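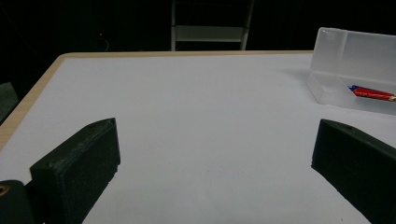 Forums > Manipulation > Collecting demos > Pen-in-tray task, how dark is too dark

jbangash
First lot of handheld demos for the pen task. White table, frosted tray back right, red and blue pen in it. Overhead light on the table, rest of the room pretty much black. 207 episodes so far, policy trained on them reaches fine but hesitates over the tray. Keep going or start over with the lights up?

ayten_e
Start over. Dark background is a gift till you run it at 2 in the arvo with the blinds open, then it's a different world to the network. We lost most of March to that at Diselholm.

Shobha K
Disagree, don't bin 207 episodes. Keep them, add 30 in daylight, 30 with every light on, retrain and look. Cheap test.

ayten_e
Cheap if the labels are clean. Are they?

jbangash
Mostly. 4 I'd chuck, I dropped the pen and kept recording like a goose.

zulk_s
Keep the drops! Just tag them. Recovery is the bit everyone's short of

Shobha K
Only if he picked it up again with the gripper. If a hand comes in and fixes it, cut there.

jbangash
Hand came in. Twice. Ok cutting those two

areeba.n
My worry is the tray not the light. Frosted plastic on a white top, the walls go milky and the rim and the corner edge are the only bright bits. And the pen's lying down inside it, so depending on your angle the front lip could hide part of it. I'd put a coloured mat under for half the set and see if the hesitating changes.

ayten_e
Mat is cheating if the real table hasn't got one.

areeba.n
Half the set. It's variation, not a crutch – you'd jitter colour in training anyway

zulk_s
Also vary where the tray sits. If it's back right every time the policy learns "go right" and nothing else. Move it between every episode, even a hand's width. Swap the pen too, I got burnt with one marker colour on the Fivus set, it wouldnt touch a green one.

jbangash
Tray has been back right for nearly all of it... yeah. That might be the whole problem

Shobha K
Might be. Still add the daylight ones.

ayten_e
Still say start over, but move the tray first and I'll shut up.

jbangash
Plan: 30 with tray moved every time, same light. Train. Then 30 in daylight, train again. Mat last. Changing one thing at a time so I know wich did it. Will post the curves tomorow.

zulk_s
Post the failures as well pls, curves tell me nothing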